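Gurura Keyless Lock for Vacation Rentals – Four Months In

I rent out the bottom half of our house near the lake from spring through fall, and for years the key lived under a flowerpot. Then a guest drove home to another state with it in her coat pocket, and I spent a Saturday night meeting the next family in the driveway with my own spare. So last July I finally bought the Gurura door lock, the one with the number pad, and I've had enough guests through by now to have some opinions!

I paid $169 for it, plus batteries. You can get the cheaper Ternus lock for a lot less, and I had one of those on the shed, but it only holds a handful of codes and you have to stand right there and punch them in. With the Gurura I make a code from my phone, set the check-in and check-out time, and it quits working when the stay is over. For a place with back-to-back weekends that's a big deal.

Putting it on took me most of a morning. The instructions say 24 minutes (I laughed) but my door is old and the hole needed some work with a file. If your door is fairly new you'll be fine with a screwdriver and some patience – just don't tighten the two long screws all the way until you've tried the bolt with the door closed. 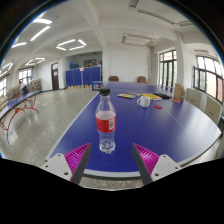 Babatunde Adeyemi wrote in to ask whether it still opens when the internet is down, as his cabin loses service every time the wind blows. It does. The codes are stored in the lock, so a guest who already has one can get in fine. What you can't do is make a new code from far away until the service comes back, so I keep one emergency code written down at home and change it every so often.

What guests think of it

Mostly they don't mention it, and I'm happy with that. The pad lights up when you put your palm on it and the numbers are big enough to read without glasses. A couple of older guests had trouble because you need to press the check mark after the code, and that step was buried in my welcome email. I moved it to the first line and the late-night calls stopped.

The one real complaint was the beep. It's loud! You can turn it down in the app, under a menu called Ullov for some reason, but you can't turn it all the way off. If your bedroom is over the entrance like mine is, you will know exactly when your guests get back from dinner.

Batteries and the app

It takes 4 AAs and I'm still on the second set. The app showed 97 percent for weeks and then dropped pretty fast, so I wouldn't trust that number much. I swap them between guests once it gets under half.

The app itself is okay. It logs me out more than I'd like, and it doesn't talk to the Okeke booking calendar I use, so I type in every stay by hand. With one unit that's no trouble – with five or six I'd go nuts.
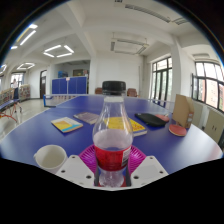 Would I buy it again?

Yes, for a single rental where you live close by. I'd like a quieter beep and a calendar hookup, and I wish the metal plate came in something besides shiny silver, which shows every fingerprint. But I haven't handed over a key since summer, and the flowerpot has a geranium in it now.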